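Plolach workshop notebook
2022-06-16
Shared bench, arm build, simulation side

Shares 4 | Comments 4

Picking this up again after a longer break than I meant to take. The last proper entry in this book is from January, when the arm could barely find its own home position and I was still arguing with myself about whether to simulate the bench at all before bolting anything down. I'm glad I did, even though it ate most of the spring. The real arm still sits under its dust sheet in the back of the shop, and everything below was done in the simulator, which for anyone new to the notebook we call Grullitz (the software folder has the same name, so you can find it without asking).

What I wanted today was a bench that felt like ours on a busy evening. For months I had been testing with one cube on a bare table, and of course it looked wonderful, because a cube on a bare table is about the kindest thing you can ask a gripper to pick up. So I spent the morning filling the place up: baskets, mugs, plates, a can of Spam, a banana, the Rubik's cube. I also left the little white cabinet in at the back. It will matter later, when we get to doors and handles, and I'd like the arm's planner to get used to having something tall to avoid over there.

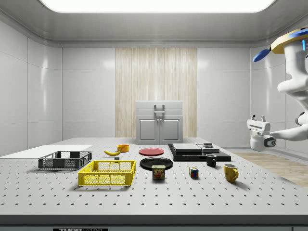 The loading time went up, as you'd expect, but by less than I feared. The first start with the full bench took 178 seconds, and I very nearly killed it because I thought it had hung. After that the meshes are cached and it comes up before I've finished stirring my coffee. If you run it on the old desktop by the window, please just let it sit there and think. It gets there.

A note on the tabletop. I modeled it as a perforated board because that's what we want to end up with, and I was lazy and proud in equal measure and made every hole a real hole. Lovely to look at, terrible for contact. The solver was trying to work out what the bottom of each mug was doing at every little edge, and things shivered. I've now split it in two: the holes are there for looks, and for collisions there's one plain flat slab underneath the pretty version. The shivering stopped right away. I should have done that in January and I've written it in big letters on the inside cover so I don't do it a third time (yes, there was a second time, with the floor).

Then the baskets, which took the whole afternoon. I keep calling them baskets and the parts list calls them crates, so let's agree they're the same thing and move on. They have the opposite problem from the table. You can't swap a crate for a plain box, or the arm believes it's solid all the way up and will happily set a mug down on thin air at rim height. I did exactly that for an hour and couldn't understand why my drop-off point kept getting rejected! What works is building the collision shape out of separate slabs, one for the floor and one for each wall, and leaving the mesh panels to the visual model. The arm doesn't need to know about the lattice. It needs to know where the rim is and how deep it can reach.

I set the grip force limit to 400 in our own units (see the conversion sheet, I still haven't found a sensible place for it) and left it there for the whole session. It's on the gentle side. I'd sooner have the fingers slip in simulation and tell me so than have them crush something here and teach me nothing about the real ones.

The approach path to the crates has two stages now. The arm goes to a waiting pose well clear of the rim, stops, and then comes straight down. Before, it used to swing in at a slant, and the planner would find these elegant, slightly alarming curves that took the elbow much closer to the near crate than I liked. I watched one of them over and over from the camera up by the wrist and felt my shoulders creeping up around my ears each time. The stop costs a little on every cycle and I don't mind one bit. Once we trust it we can blend the two moves together and win the time back.

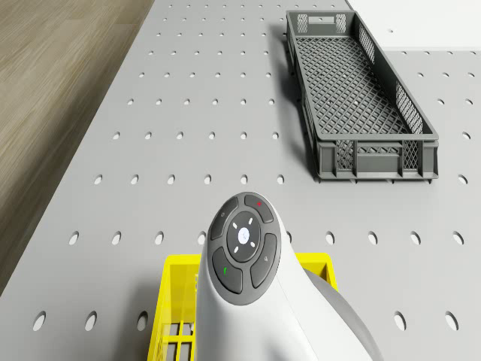

Why not tune the crate positions on the real bench and skip the simulated ones? Moving a crate on the real bench means measuring it again, writing it into the layout file and then jogging the arm by hand to check it, and that's most of an evening gone for each layout. In Grullitz I change a line and restart.

Speaking of the layout file, it has moved. It used to live with the arm description and now it's in the Yule folder with the rest of the bench things, and the names inside are plainer: dark crate, yellow crate, cabinet, and so on. If your script still asks for "bin A", it will fail quietly and put everything at the origin, in a heap, in the middle of the table. I found this out in the usual way. I'd like it to fail loudly, and that's on the list.

Other things on the list, while I remember them:

- The black mug and the yellow mug share one grasp file and they shouldn't. The handles want different approaches.
- Plates. I have no plan for plates. The fingers can't get under a flat one and I haven't made up my mind about going in at the rim.
- Friction on the crate floors is a guess, and I'd like to measure a real piece of plastic on the tilt board.
- The Grollanell adapter for the real wrist still needs its second hole reamed out. Nothing to do with today, but I'll forget it otherwise.

Left the simulator saved with all the objects back at their starting places. The file is marked "full bench" and I'd be grateful if you made a copy before you play with it. Next time I'm in, I'll start with the mugs.

4 comments

The flat slab trick fixed my drawer model too, thank you. I'd been blaming the time step for weeks.

Could you put the conversion sheet next to the layout file? I went looking for it and ended up reading all of last year's entries, which was nice but took me all of lunch.

For plates, what about sliding them to the table edge first and pinching from there? We did that on an older gripper and it was slow but very forgiving.

Reply from the author: Sheet is in the Yule folder now. And I like the table edge idea, I'll try it after the mugs.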